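Goseck Condominium Owners Forum > Sales and Rentals > Unit 452, second-floor corner, listing questions

rkhasawneh
Listing went up 27/10/2023. Agent has it as "2 assigned parking spaces." The deed I have shows one assigned space and one guest permit. Can an owner in the Ralham building confirm how theirs is written?

zimine_owner
Same in mine. One space is deeded, the permit is issued by management and does not transfer at closing.

Tõnu S.
Disagree. In Ralham the permit has transferred on every resale I know of. The buyer files a form and pays the fee.

zimine_owner
Filing a form is reissue. If management stops issuing permits, the buyer has one space. The listing should say so.

rkhasawneh
I will ask the agent to change it. Remaining items for the listing, comments welcome:

1. Storage. One locker, ground level, conveys with the unit.

2. Kitchen. Table and the nesting bowls (white, pink, purple, yellow) are negotiable.

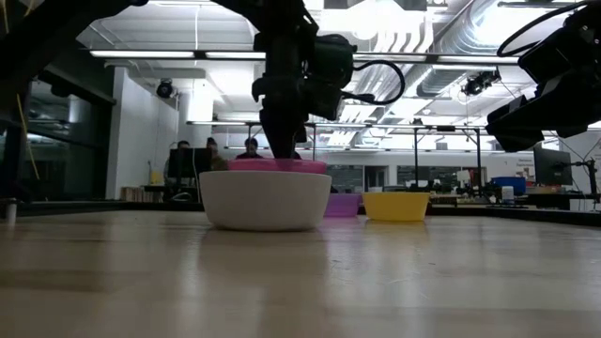
3. Leasing. Minimum term is four months, one lease per year.

4. Water heater. Eight years old, no service records.

Tõnu S.
Item 3: the minimum was raised in October. Check the amended rules before a buyer's attorney does.

geagea4
It was proposed in October. I have not seen a recorded amendment.

rkhasawneh
Requesting a copy from management. Item 3 comes off the listing until I have it.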